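Réglage d'une pince de démontage : le jeu d'abord, la commande ensuite

18 octobre 2020

Une cellule de démontage d'ordinateurs se juge d'ordinaire à sa cadence. Je soutiens qu'il faudrait la juger à son carnet d'entretien, et plus précisément à la page où l'on consigne le jeu des articulations de la pince. La cellule Palma, dont je m'occupe à l'atelier Skandberg, fournit la matière de cet article. Elle travaille à l'intérieur de tours de bureau ouvertes, avec une pince à biellettes boulonnée au poignet d'un bras et une petite caméra montée au même endroit.

La pince compte des plaques, des biellettes, un pivot central et des vis à six pans creux. Aucun de ces éléments n'est coûteux. Tous se desserrent. Or la plupart des interventions que j'ai vu pratiquer sur ce genre de cellule commencent par le logiciel : on reprend le repère outil, on corrige un décalage, on relance. Le décalage corrigé absorbe alors un défaut mécanique qui continue d'évoluer, et la correction est à refaire.

L'intérieur d'une tour ne pardonne pas cette habitude. L'espace utile se trouve entre la carte mère, la cage des disques et les faisceaux d'alimentation. Un doigt qui a pris du jeu au pivot ne se présente plus selon l'axe programmé, et l'erreur à son extrémité dépend de l'orientation du poignet. Une compensation mesurée poignet vertical est fausse dès que l'on incline l'outil pour atteindre un connecteur.

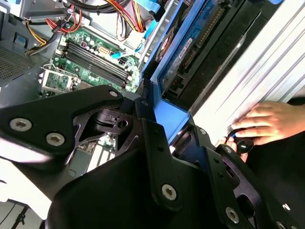

Selon Despina Papadopoulos, l'argument vaut pour une pince neuve et beaucoup moins pour une pince rodée : au-delà d'un certain usage, le jeu se stabiliserait, et une compensation logicielle par orientation suffirait. J'ai longtemps travaillé ainsi. Le carnet de Palma ne confirme pas cette stabilisation. Entre le cycle 391 et le cycle 2267, le jeu relevé au pivot a progressé par paliers, chacun suivant un contact latéral avec une tôle. Un palier ne s'interpole pas.

La procédure que je défends tient en peu d'opérations. Mise hors énergie du bras, consignation, puis contrôle manuel de chaque articulation, doigt ouvert et doigt fermé. On serre ensuite les vis des plaques, puis celles des biellettes, dans cet ordre. L'ordre inverse met les biellettes sous contrainte avant que les plaques soient en appui, et l'on obtient une pince qui paraît rigide à l'arrêt et qui broute en mouvement.

Couple de serrage : celui de la notice, à la clé dynamométrique. Le serrage « au poignet » est défendu par des gens compétents, et je leur accorde qu'ils se trompent rarement de beaucoup. Leur méthode a cependant un défaut documentaire. Deux techniciens qui se relaient sur la même pince ne peuvent pas comparer leurs relevés, et la dérive disparaît dans l'écart entre deux mains.

Frein-filet moyen sur les vis de plaques. Rien sur l'axe du pivot, que l'on doit pouvoir reprendre. Un trait de peinture sur chaque tête, prolongé sur la plaque, permet un contrôle visuel en fin de poste. C'est une pratique de mécanicien automobile, que les intégrateurs jugent parfois peu soignée. Je la préfère à un capteur supplémentaire.

Vient ensuite la vérification en situation, et c'est sur ce point que les avis divergent le plus. La notice prévoit un gabarit : un bloc usiné, fixé sur la table, que la pince vient saisir dans six orientations. Le gabarit est répétable et sans surprise. Il n'a ni câbles ni tôle pliée, et il ne renseigne pas sur le dégagement de la face arrière des biellettes, qui est précisément la partie qui accroche. Je demande donc une seconde vérification dans une tour réelle, à vitesse réduite, avec un opérateur à portée d'arrêt d'urgence. 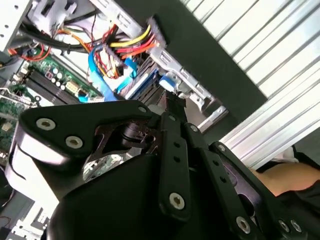

Levente Magyar m'a écrit que cette seconde vérification n'a pas de valeur métrologique, que deux tours ne présentent jamais leurs faisceaux de la même façon et qu'un essai non répétable ne devrait pas figurer dans un protocole. La première partie de l'objection est exacte. Je n'en tire pas la même conclusion. L'essai en tour ne mesure rien, il élimine. Une pince conforme au gabarit qui touche la cage du disque pendant l'approche n'est pas apte au service, quelle que soit la qualité de son relevé. Je l'inscris au carnet sous une rubrique séparée, sans valeur chiffrée, avec la seule mention apte ou inapte.

On m'objectera aussi le temps d'arrêt. Sur Palma, le contrôle complet immobilise la cellule plus longtemps qu'une reprise du repère outil, et la différence se voit sur le tableau de production. Elle se voit moins sur l'année. Avant l'adoption de la procédure, la cellule avait été reprise en repère outil à chaque changement de modèle de tour, et la valeur de correction avait fini par atteindre une limite du contrôleur. À ce stade, le doigt gauche fermait nettement avant le droit et le pivot était à remplacer. Le dernier contrôle complet remonte au cycle 2267. Les traits de peinture étaient alignés, sauf un, côté droit.

Reste la caméra de poignet. Son support est solidaire du poignet et ne suit pas les doigts. Elle permet de constater qu'un doigt est mal placé, elle ne dit pas laquelle des articulations en est responsable. La tentation est forte d'asservir la position du doigt à l'image et de ne plus toucher aux vis. Je considère cette solution comme acceptable pour terminer un poste, à condition que la correction soit plafonnée et que le dépassement du plafond arrête la cellule. Sans plafond, on retombe sur le cas précédent, avec un masque de meilleure qualité.

Ma recommandation pour les cellules comparables est donc d'interdire toute modification du repère outil tant que le relevé de jeu du jour n'est pas saisi. Le contrôleur de Palma le permet par un simple verrou de menu. Le verrou est en place, et le relevé se fait à la prise de poste, bras consigné, avant la mise en température.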